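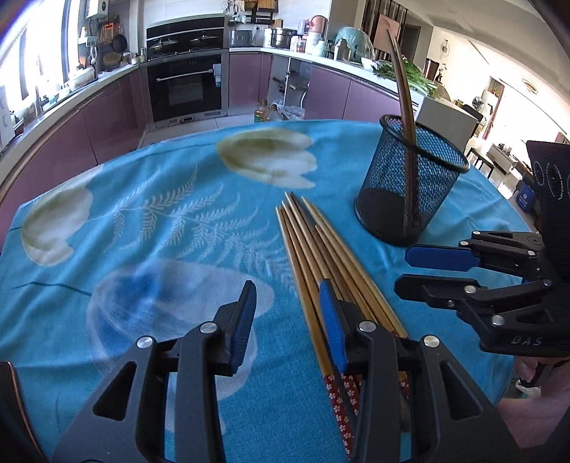 Chopsticks and a mesh holder on a kitchen table, one of the tasks behind Forent's grasp planner.

Meenakshi Namboodiri spent most of April deleting code. She leads the planning side of Forent, the software that Pukside uses to turn hand-held gripper demonstrations into motions a robot arm can run, and the part she was deleting was the part she had written first.

"The old planner wanted one object and one pose," she says. "Give it a mug and it was fine. Give it a pile of chopsticks and it would pick a pose that belonged to two of them at once."

The chopstick task is simple to describe. Sticks lie in a bundle on a table and have to end up standing in a pen holder. Pukside has 2,294 demonstrations of it, recorded in kitchens with whatever tablecloth was already there. Patterned cloth is hard on the segmentation model, Namboodiri says, and she would like more of it.

"We had very clean data from a gray bench. The model learned gray bench."

Her colleague Radek Halás looks after Wiltik, the tool that lines up the streams from the left and right grippers before training. Clock drift was his main problem. With both hands working near the same object, a small offset is enough to make one finger appear to pass through the other.

"I went through 143 recordings by hand before I trusted the fix," he says. "In most of them the drift was steady, so you can fit a line and subtract it. A few had a jump in the middle. Those we throw out."

The new version of Forent no longer settles on a grasp up front. It keeps several candidates alive while the fingers approach, scores them again with each camera update, and commits late. Namboodiri says this costs time on easy objects - she would not use it for boxes - but it copes better when the sticks shift on first contact.

Insertion is still weak. A long stick held near the thick end swings at the tip, and the controller, Kurian, treats whatever is in the fingers as rigid.

"So the plan says the tip is over the holder and the tip is somewhere else," says Halás. "Then it pushes down."

They disagree on what to do next. Halás wants a tip tracker running beside the controller. Namboodiri would rather have the planner choose a grip closer to the middle and leave Kurian alone until the next release, planned for 7th August.

"Radek's way is probably right in the long run," she says. "Mine I can test this week."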